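Every December the office kitchen fills up with gift food, and every December somebody tells me how generous it all is. I have my doubts.

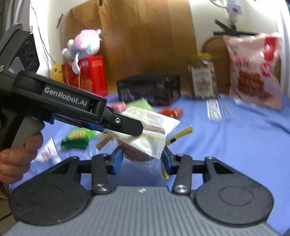
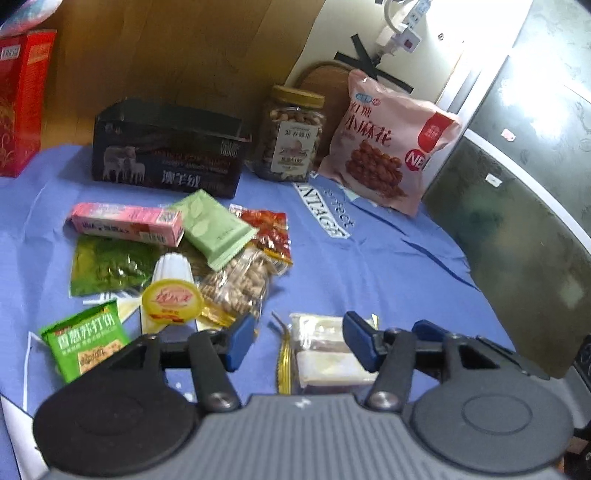
Schwaiger, the chain that sells most of the hampers in Skevudport, wants $498 for its largest one this year. Dayana Ñahui, who buys them for our department, says clients expect it. Do they? I asked her when a client last mentioned a hamper, and she changed the subject. What you pay for is mostly dressing. A flat brown something in clear plastic, like the one in the first picture, gets gold twist ties and a paper insert and is suddenly a present. I don't believe the ties improve the taste.

Amos Mbeki argues that wrapping shows care. Maybe - but whose? The hamper was packed by a stranger and signed for by an assistant, and the card was printed with 100 others.

My own proposal is dull. Send the client a short letter, written by the person who did the work, and put the $498 toward staff lunches. Dayana has it on her desk. The order form is due on the 23rd, and I expect she will sign it anyway.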